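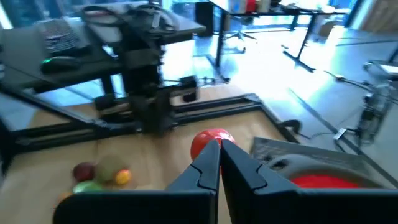

Why does a banana go brown faster in a bag with an apple?
Ripe apples give off a gas called ethylene, and the bag keeps that gas right next to the banana.

Home Projects Term Reports Gallery Contact

So that was the idea I started with, and my whole term project grew out of it. I wanted to know how much difference storage makes to fruit you buy on a student budget, because I throw out way too much of it (my roommates are worse!). I picked bananas for the main test and pears for a side test, and I kept everything in our kitchen in Torkunport, where August is sticky and warm and fruit doesn't stand a chance.

I bought 104 bananas over the course of the project, all from the Wiltance market down the hill, and always the greenest ones they had. Each batch got split four ways: open bowl, paper bag, paper bag with an apple, and fridge. Every morning at 7:30 I gave each banana a score from 1 to 8, where 1 is hard and green and 8 is banana bread or the trash. By the end I had 758 scores in my notebook, and a few of them have coffee on them.

The bag with the apple won the race every time. Those bananas got to a 5 a full 2 days before the ones in the open bowl. The plain paper bag landed in between, which makes sense - bananas make ethylene too, so they were sort of gassing themselves in there. The fridge ones surprised me. The skins turned an ugly gray-brown pretty fast, so my scores shot up, but when I peeled them the inside was still firm and kind of starchy. My scale was based on skin color, so it was a bad scale for the fridge group. I should have scored the skin and the inside separately, and I didn't catch that until I was halfway through.

The pears were a mess. I bought two kinds by accident and they ripened at totally different speeds, so I left them out of my charts.

I also want to mention the Skerkunex pouches, those little packets that are supposed to soak up ethylene in your fruit drawer. I tried one batch with them and the bananas did stay green longer, but one batch is one batch and I wouldn't bet my grade on it. If I get to do this again next term I'd run the pouches properly, with a thermometer in each bag.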